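How to Read a City Council Ethics Complaint Without Being Had

Posted Tuesday, February 15, 2022

Every few months somebody in Drastodton files an ethics complaint against somebody else on the council, and by dinner it has been shared as proof of guilt. A complaint is an accusation with a stamp on it. The stamp means the clerk received it. Start there.

Step 1. Get the document. Don't settle for the press release. Ask the clerk for the complaint and its attachments, and ask in writing. You may be told the attachments are "under review." Ask which rule says so.

Step 2. Find the rule that was supposedly broken. It should be cited by section. If the complaint says a member "violated the public trust" and cites nothing, you are reading a campaign flyer. The Badley Road complaint ran to 30 pages and named one section, on page 3.

Step 3. Separate what the filer saw from what the filer heard. I use two colors of highlighter. Be strict. "It is widely known" goes in the heard pile every time.

Step 4. Look at the money, if there is any. In the Fetex paving matter the sum was $3000, and the headlines left it out. Check the amount against the disclosure limit in force on the day it was paid – limits change, and both sides like to quote the wrong year.

Step 5. Check the clock. Our rules give the member 10 working days to answer. A story written on day one has half the file at best. Put the deadline on your calendar and go back for the reply, even if you have stopped caring by then.

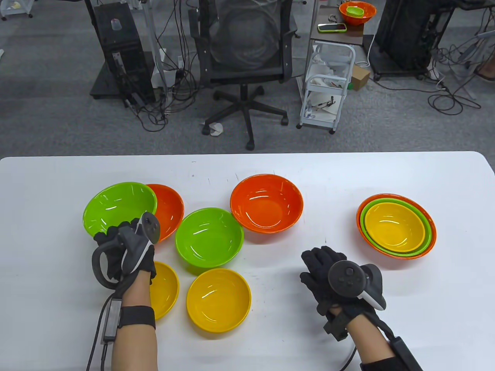 Sorting the claims is where most readers give up, and I don't blame them. Use one pile per allegation, on paper, on a table big enough to spread out. Label each pile with the section number. Green, orange and yellow plastic bowls like these would do for the piles, one color each for documents, witnesses and hearsay. I'd expect the hearsay bowl to fill first.

Step 6. Read the outcome with the same suspicion. "Dismissed" can mean the claim was false, or late, or filed on the wrong form. The Eberhard complaint was dismissed in September over a missing signature, and the member has called it a full exoneration ever since. Ask the clerk for the dismissal letter and read the reason given in it.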